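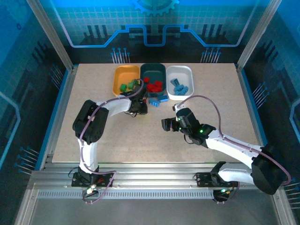

Jeanie Haldane has read the new house rules for sorting cells at Tevonano twice, and she isn't impressed. "Page one says the arms must work safely. Fine. How close can a person's hand be when one moves? It doesn't say."

She used to write test procedures at Baptiste and now checks other people's. The rules run to nine pages, and she would keep about three.

Her main complaint is with scoring. A block that lands in the right tray counts as a pass, even if the arm dropped it or knocked another one out on the way. "So you get a lovely number. I wouldn't put it in a report."

What about the rule that two arms may share a table if their paths are "coordinated"? She laughs. "Coordinated by what? Show me the stop test. Show me who signed it."

The Gulberg site plans to adopt the rules in September. Haldane has asked for the failed runs to be kept on file as well. She hasn't had an answer.

5 comments | 2 shares

Contact us | Back to top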